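**From the Pukthorpe workshop: clearing up after lunch, many times over**

Hello again, everyone, and thank you for all the kind notes after the last issue! Several of you wrote to ask what we've been up to since October, and the short answer is dirty dishes. The longer answer is that we are teaching our table-clearing system, which we call Fidora, by showing it the job over and over: trash in one place, dishes in the rack, and on to the next round. Each round gets saved as one example, with the arm's movements and the views from its cameras side by side.

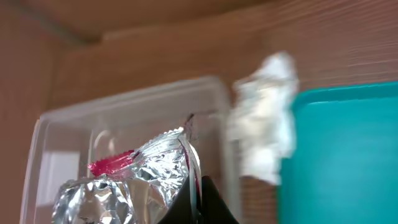 How many examples does it take to learn a chore like this? We're aiming for 2,000 before we train the next version, and as I write we have 1,323 in the bank, so there's a fair way to go yet.

Leire Cantero runs most of the recording sessions, and she has become wonderfully stubborn about mixing things up. If the napkin always lands in the same spot, the system learns the spot and forgets about the napkin (we found this out with our first 800 examples, a good many of which we've had to set aside). So between rounds she shifts the trays a little, turns the rack, scrunches the wrappers a different way, and starts again.

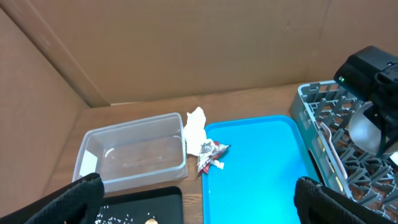 **Plates, cups and patience**

The dish rack has been the slow part. A wrapper can be dropped any old way and still count as put away, but a cup has to go in at a sensible angle, and the person guiding the arm has to bring it in gently enough that what's already standing there stays standing.

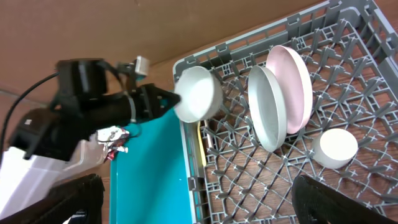
We keep the fumbles too, as long as they end well. A missed grab followed by a good one teaches the system how to recover, and our friends at Pevard, who are trying something similar with folding towels, tell us they've come to the same view. The ones we throw out are the rounds where somebody gave up halfway, or where a camera dropped out and left us with a gap.
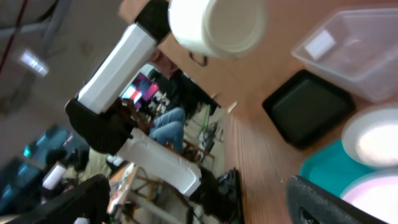
Our other big question this winter is how much the room itself matters. Fidora learns from whatever its cameras take in, and a camera that rides along with a moving arm takes in a great deal besides dishes. It gets the ceiling light and the pipes, the teal partitions, a monitor glowing pink, even someone in blue jeans sitting beyond the table. We'd like it to pay no mind to any of that, so the next 60 examples will be recorded by our partners in Toledo, with their own table and their own lighting — and, I'm told, much nicer plates. Leire is packing up a spare rack for them this afternoon, and I'll let you know how they get on.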